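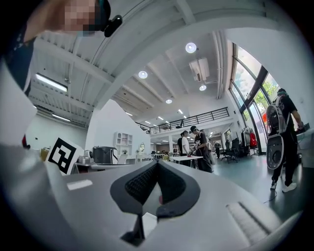

Last edited in March

House rules for handheld gripper work at Kitley, posted as a thread so the Ranham people can copy whatever they want. We rewrote them after the first 3,000 episodes. Corrections welcome.

1/ Marker card goes up before anything gets recorded. Upright, pattern toward the tool, no tape over the black squares. If it gets bumped, stop and reset it. Don't nudge it back during a take.

2/ Look at the pads before each block. Dust, glue, bits of label, all of it changes the grip. Wipe with a dry cloth. Alcohol only at the end of the day, and let the pads sit open afterward.

3/ Fingers get swapped as a pair. Never one new and one old. Write the swap in the log with the episode number, even if you think the old pair was fine.

4/ Takes are 20 seconds or less for single-object tasks. If you go over, finish the motion and mark it long. Don't rush the last part to beat the timer. We had 26 of those in one batch and every one of them showed a bad release.

5/ Cables. Anything crossing a walkway gets run along the wall or covered. A thin black cable on a shiny floor is easy to miss when you're watching your hands.

6/ Headsets and backpacks: check straps and anything hanging at the waist before you turn around near a counter. One full slow turn at the start of the shift, so you know how much room you take up.

7/ Other people in the room. Tell them before you start. Faces are blurred before a file leaves the building, and blurring doesn't replace asking. Anyone who says no gets their session pulled, no discussion.

8/ Light. Big windows are nice until the afternoon. Note whether the sun is on the work surface, yes or no. We tried a five-level scale and it was useless.

9/ Failed grasps stay in. Mark them failed. Deleting is only for a dead sensor or a privacy request.

10/ The Stuller checklist has 49 items. We use it once a month. For daily work it's too long and people start ticking boxes without looking — the short one is taped inside the tool case.

11/ Still open: how long one person should hold the tool before a break. Ní Bhriain's guide goes by number of takes, we go by the clock. If your site has a rule that people really follow, reply with it.

12/ Edit: changed number 3. It used to say "where possible." Took that out.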